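The best thing you can do for a dining table is leave it bare. I have held this opinion for long enough to have annoyed most of my relatives with it, and I am going to set it down once, properly.

Most tables in most homes are storage. Mail goes on them, then keys, then a bowl to hold the keys, then whatever the bowl can't hold. By December ours in Hidby had a runner, two candleholders, a stack of place mats and a tray for the salt. We ate at one end. When Liv Björklund came to stay she ate with her plate on her knees, and she was too polite to mention it.

Stores don't help. The last Rustad catalog I was sent showed a table with so much on it that I could not tell you what the top was made of. A table like that is sold as a place for people to gather, and there is no room on it for a glass.

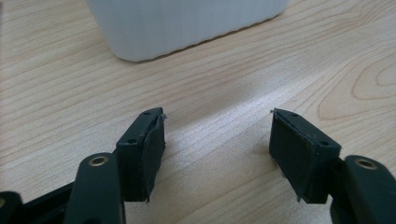

My own rule is that nothing lives on the table. Things can visit. A meal, a sewing job, a jigsaw, a tax return, all of that is welcome, and when it is over it goes back to the shelf or drawer it came from. The reward is plain wood. A light wooden tabletop with a broad stretch of it left open is pleasant to look at, and it is ready for whatever comes next. You don't have to clear a space before you begin, and clearing a space is where half of my projects used to die.

Krum Spahić, who is married to my cousin, says this is cold. He likes a cloth and he likes flowers. I have eaten at his house many times and every meal starts with someone carrying the flowers to the windowsill. Ingvild Blomqvist has a better objection. She says a bare top gets scratched and stained, and a cloth would save it. She is right about the scratches. We paid 3,000 kronor for our table secondhand, and it would fetch less now. I don't mind. Marks wipe down or they stay, and a table kept under a cloth for its whole life is being saved for a buyer.

There is the matter of where everything goes instead. For us it was a narrow shelf by the front door, 700 kronor, which took the keys and the mail. The place mats went to Kristýna Koubek, who wanted them. The candleholders are in a cupboard and come out when we want candles. The tray I threw away, and I have not missed it.

I would not extend the rule to every surface. A desk can be a mess if one person uses it, and a kitchen counter needs its kettle. Side tables exist to have things put on them. The dining table is different in being the only one everybody in the house uses, so one person's pile becomes everyone's problem.

If you want to try it, take everything off tonight and put back only what you need for breakfast. Then take that off too when breakfast is done.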